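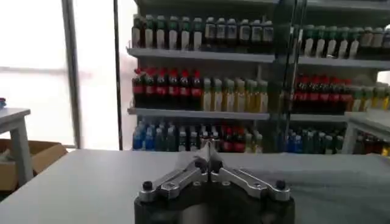
FOR IMMEDIATE RELEASE

Pindovley Community Center Opens Bottled Drinks Shop in Former Cloakroom

PINDOVLEY, Oct 31, 2019 — The Pindovley Community Center has opened a small shop selling bottled drinks to visitors, club members and evening class students. The shop takes the place of the old cloakroom beside the main hall and replaces the two vending machines that stood in the lobby.

The new room is fitted with tall white shelving and a gray serving table. Drinks are arranged by kind, with some of them repeated further along the shelves so that customers can find what they want from the front of the shop. Visitors choose at the table and pay there. All bottles are sold with their caps on and may be taken into any room in the building except the music library.

The center served 3,430 visitors in the past year, many of them in the evening when nearby stores are closed. In a survey held last spring, 178 members asked for a wider choice of drinks than the machines could hold.

"People come here straight from work and stay until late," said Assunta Greco, director of the center. "They wanted more choice and they wanted to buy from a person. The cloakroom had hardly been used for years, and it was the right size."

The fitting work was carried out by Agudelo, a local joinery firm, and took 15 days. The old coat rails and counter were removed, the walls were repainted and the lighting was renewed. The door was widened to allow wheelchair access. Coats may now be left on the hooks along the east corridor.

Bok-nam Cho has been appointed shop manager. She will be responsible for ordering, stock rotation and pricing. Regular deliveries will be made on weekday mornings by Zoline, a regional beverage wholesaler, before the first classes begin.

"Stock is brought forward each morning and new bottles go in behind," said Cho. "If a club needs a larger quantity for an event, we ask for two days' notice — the shelves are for everyone, and we do not want to empty a row for a single order."

Income from the shop will go toward the upkeep of the main hall. A review of sales and opening hours will be held in December, and members may leave suggestions at the front desk until then.

The shop is open during all evening classes and on Saturday mornings. Card and cash payments are accepted. Empty bottles may be returned to the recycling point by the side entrance.

Press contact: Arif Matubbar, Communications Office, Pindovley Community Center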